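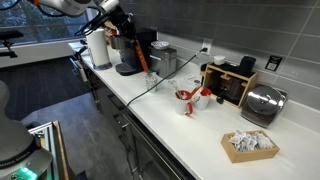
August 30, 2020

The question of the prayer at the council meeting did not leave me in peace this week, and I want to write down what I think before the next meeting in September. I read the new proposal this morning after breakfast, standing at the white counter in the kitchen with the pages spread out beside the paper towel roll, and I read it again after lunch with the dictionary. The town of Ekwood wants to keep the opening prayer, but now there will be a written rule about who may give it. Until now there was no rule. The clerk called a church, and somebody came.

The rule says that the prayer may be given by the leader of any "established congregation" inside the town limits. I looked for a definition of "established" and I found it on page 11. It means a congregation which has owned or rented a building in Ekwood for more than 14 years. I had to stop there. The mosque families meet in the old Prosetti warehouse on the Zuststead side of the road, so they are outside the limits by the width of a street. The Buddhist group meets in a living room. I myself belong to no congregation since I left my country, and so I am also not established.

In the place where I grew up, the state and the church were like two brothers who share one coat. The priest blessed the new school, the new bridge, the new police cars. When I was a child I thought it was beautiful, and part of me still thinks so. I remember the smell and the singing very well. But I remember also the boy in my class whose parents were of another faith, and how he had to stand in the corridor during religion lessons in winter. He was not punished. He was only standing there. When I took the oath here in 2000 I thought about this corridor, and I was glad that I would live in a country which had thought about it also.

I do not believe the council wants to hurt anybody. I think they want a calm minute before they talk about the drains and the parking. My neighbor told me on the stairs that the prayer has always been there and that it does no harm to stand quietly. It is true that it does no harm to me. I stand, I look at my shoes, I think about my mother. But it is different when the same people who ask me to stand will decide ten minutes later about my permit for the fence. I tried to explain this to him and my English became bad, as it does when I am excited. He was polite about it and we talked about tomatoes.

The law office of Ó Dálaigh sent a letter to the council, and the newspaper printed a part of it. The letter says that a town may open its meeting with a prayer, but it may not choose the speakers because of what they believe. I had to read this several times. First I was disappointed, because I hoped that it would simply be forbidden. Then I began to think that it is maybe a fair way. If the door is open for all, then it must be open also for the people from the warehouse, and for the woman from the library who wishes to read a poem without any God in it. In Zuststead they changed to a moment of silence and I have heard no complaints, but I do not know many people there.

I have registered to speak. Every speaker gets 2 minutes, and this evening I practiced with the clock of the oven and I was too slow. I must take out the part about the bridge and the police cars. I want to keep the corridor. I do not know yet how to say "established" without tripping on it, so perhaps I will say "page 11" and let them look.

It was hot all day and I did not go for my walk. Tomorrow I must call about the fence.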